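3.2 Reading lists and reader responses

The blog posts were collected from two reading communities, Tromness and Skancombe, both of which ask members to post numbered reactions to novels after finishing them. Tromness is the older of the two and mostly covers fantasy for teenagers. Skancombe has a wider range of books but fewer active members. We kept only posts of at least 500 words that dealt with a single novel, which left 161 posts by 32 bloggers. Posts that repeated the publisher's summary and added nothing to it were removed by hand.

Each post was split into separate reactions, using the blogger's own numbering where there was any. Two coders then marked every reaction as being mainly about character, plot, setting, language or the reader's own life. The last group was added after a first pass by Isah, who found that many bloggers wrote at length about where they were when they read the book, who gave it to them, or what they had read before it. Osagie's earlier scheme had placed these remarks under "other" – a choice we think hides a good deal of what readers care about.

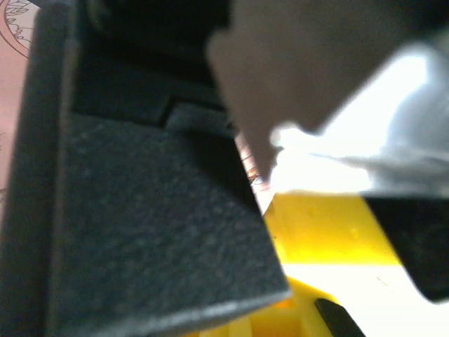

Figure 4. Close view of a gripper finger and its pad.

Reactions to character were the most common kind in both communities, and they usually came first in the post. Bloggers tended to judge a main character early and then return to that judgment when explaining why the ending did or did not please them. Remarks about language were shorter and harder to code. Many relied on words for touch, and readers called a style "smooth," "rough" or "woolly" without quoting a line to support it. The coders needed a shared sense of such words, and surfaces like the speckled, slightly fuzzy dark gray pad in Figure 4 are close to what bloggers seemed to mean by "woolly": even from a distance, with small flecks that show up only on a closer look. Where a blogger used a touch word for a character's manner and the style at once, the reaction was coded under character.

Disagreements between coders were settled by discussion. Most of them concerned setting, which bloggers often mixed with plot when the story involved a journey. In the posts on Etim, a river novel read by 15 of the Tromness bloggers, the boat was treated as a place by some readers and as a means of moving the story along by others. We coded these reactions by their main verb and accept that another team might divide them differently. The posts on Cletitz raised the same problem in a milder form, and are taken up in Section 3.3 together with the question of rereading.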